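Compte rendu de visite – faïencerie Bodham, site de Prusel

Rédaction : Mackenzie Fortin, 20 juin 2021

## Objet

Visite du site de Prusel dans le cadre du renouvellement de la vaisselle de la cantine de Vosilia. Le marché porte sur des assiettes rondes blanches à bandeau décoré. Trois points restaient ouverts après la lecture du dossier technique : la régularité de l'émail, la tenue du décor au lavage et le conditionnement.

## Préparation de la pâte

La pâte est livrée en galettes par MacPherson, puis délayée sur place. Le délayeur travaille par charges de 200 kg. La barbotine passe sur tamis vibrant et sur séparateur magnétique avant filtre-presse. Le taux d'humidité est relevé à la sortie du filtre, une fois par charge, et reporté sur un registre papier. Les registres de décembre étaient disponibles et complets. Deux charges y figurent comme recyclées pour excès d'eau.
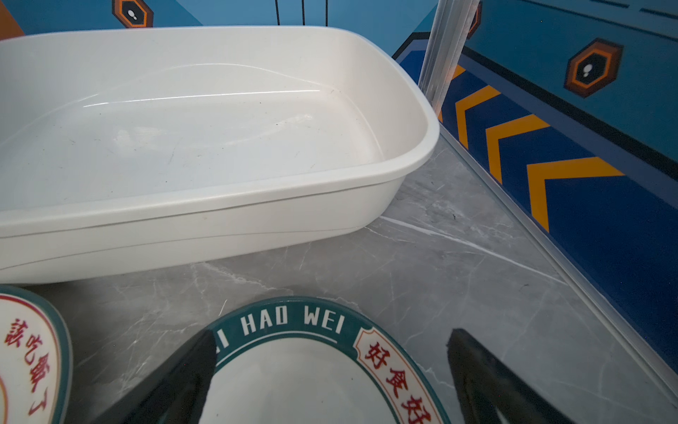 Le calibrage se fait à la tête chauffante sur moules en plâtre. Un moule est réformé quand le talon de l'assiette perd son arête, ce que l'opérateur vérifie au gabarit. Le chef d'atelier n'a pas souhaité donner de durée de vie moyenne. Les rebuts crus retournent au délayage sans tri particulier – point à éclaircir, un apport trop élevé de retours modifie le retrait au séchage.

## Cuisson et émaillage

Biscuit et émail sont cuits dans le même four tunnel, en campagnes séparées. La longueur utile est de 111 m. Les wagonnets sont à double étage, avec supports en cordiérite. Les courbes affichées au poste de conduite concordaient avec celles du dossier, à l'exception du palier de refroidissement, plus court de 5 minutes. Le responsable four attribue l'écart à un changement de brûleurs. La fiche corrigée doit nous parvenir.

L'émaillage est réalisé par pulvérisation sur tournette. Le pied est essuyé sur bande de mousse humide. Nous avons relevé quelques reprises au pinceau sur le bord des pièces, non mentionnées dans la gamme opératoire.

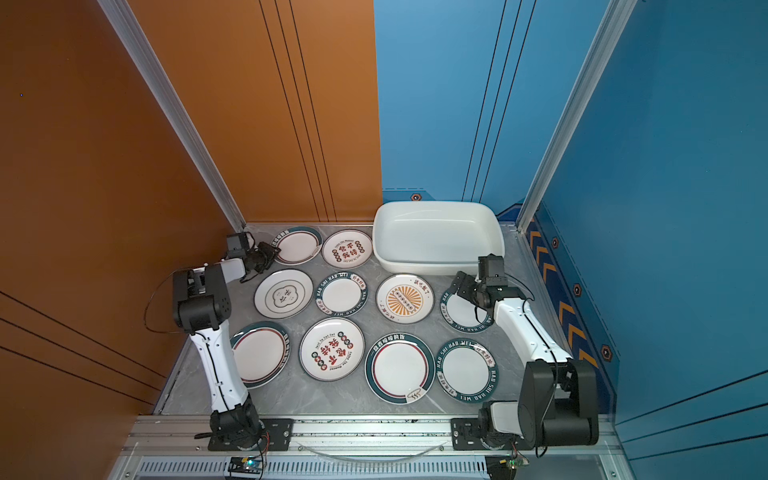 La densité de l'émail est contrôlée en début de poste et après chaque appoint. La viscosité ne l'est qu'en début de poste. Pour un bandeau foncé, une surépaisseur locale se voit davantage que sur une pièce unie, et un second relevé en milieu de poste nous paraît souhaitable.

## Décor

Les décors sont des chromos posés à la main, après trempage, puis raclés. Le bandeau arrive en deux segments. Le raccord se place à l'opposé du marquage, avec un recouvrement très faible. La cuisson de troisième feu fixe le décor dans l'émail. Pour les lettres blanches en réserve sur fond coloré, l'atelier demande une hauteur de caractère suffisante pour éviter le bouchage des contreformes. Notre maquette actuelle est à revoir sur ce point.

Les essais de lavage sont conduits sur machine à capot, avec le détergent du client s'il est fourni. Nous enverrons le nôtre.

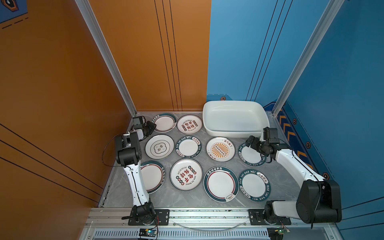
## Contrôle final et conditionnement

- Contrôle visuel à l'unité sous éclairage rasant, puis test au son pour les fêles.
- Planéité vérifiée sur marbre, par prélèvement.
- Lot en cours le jour de la visite : 1 049 pièces, classées en premier et second choix.
- Intercalaires en papier entre assiettes, cartons à croisillons. Le carton simple cannelure est à exclure pour notre quai.

## Suites

Fiche de cuisson corrigée et taux de retours crus à recevoir de Bodham. Maquette du marquage à reprendre par Vosilia. Commande d'un lot d'essai en attente de ces éléments.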